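Home Posts Garden Archive Contact

4 min read

Moving the compost, and other jobs I put off

4/20/21

The compost bins have been in the wrong place since we bought the house in Vilwood. They sat at the bottom of the yard behind the shed, where the ground stays soft until July, and every trip down there in winter meant changing shoes. We stopped going. The kitchen scraps went in the trash and the bins turned into a place for the neighbor's cat to sleep.

This spring I moved them. The new spot is next to the side door, on a strip of gravel that gets sun in the morning and shade after lunch. I was worried about the smell but so far there isn't one. Torbjørn Granström, who lived here before us and still stops by for rhubarb, told me he had always meant to do the same thing.

The move took most of a weekend. The old bins are the slatted kind and two of the corner posts had rotted through, so I replaced them with cedar offcuts. The bottom layer of the left bin was good black compost, three years old at least. I sifted it through a piece of hardware cloth and got enough to top up both raised beds. The right bin was mostly grass clippings that had matted into a slab. I broke that up with a fork and mixed it with shredded paper.

I wrote last year that I was going to buy a tumbler. I looked at the Itholm, and it cost more than 200 dollars for something that holds less than one of my bins. Rhys Doolan has one and likes it, but he also has a much smaller yard. If you only have a patio it probably makes sense. I would rather spend the money on fencing.
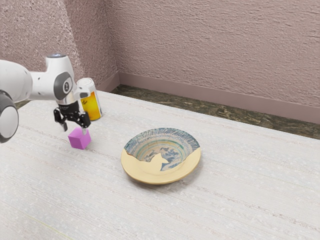
White arm, black gripper, magenta cube.

The other thing I changed is what goes in. I used to throw in everything and hope. Now I keep a lidded pail under the sink for vegetable scraps and coffee grounds, and a paper sack of dry leaves by the back door. One pail of scraps, then two good handfuls of leaves – that is the whole system. Citrus peel goes in, but I cut it up first. Eggshells go in crushed. Bread and anything cooked stays out, mainly on account of the raccoons.

I have been turning the pile on Sundays. It takes ten minutes if I do it every week and most of an hour if I skip a couple, which I found out in March. The middle of the heap was steaming last weekend. I pushed my hand in up to the wrist and had to pull it out again.

Still to do: a proper lid for the right bin, some kind of edging to keep the gravel out of the grass, and a hose long enough to reach from the front spigot. The old hose splits every time I fix it. I also need to decide what to do with the soft ground behind the shed now that it is empty. Torbjørn says willow. I was thinking currants, if they will put up with wet feet, or possibly just letting the grass have it for a year.

The peas went in on Saturday, along the fence, with the sifted compost under them. I'll put up the netting when they are tall enough to need it.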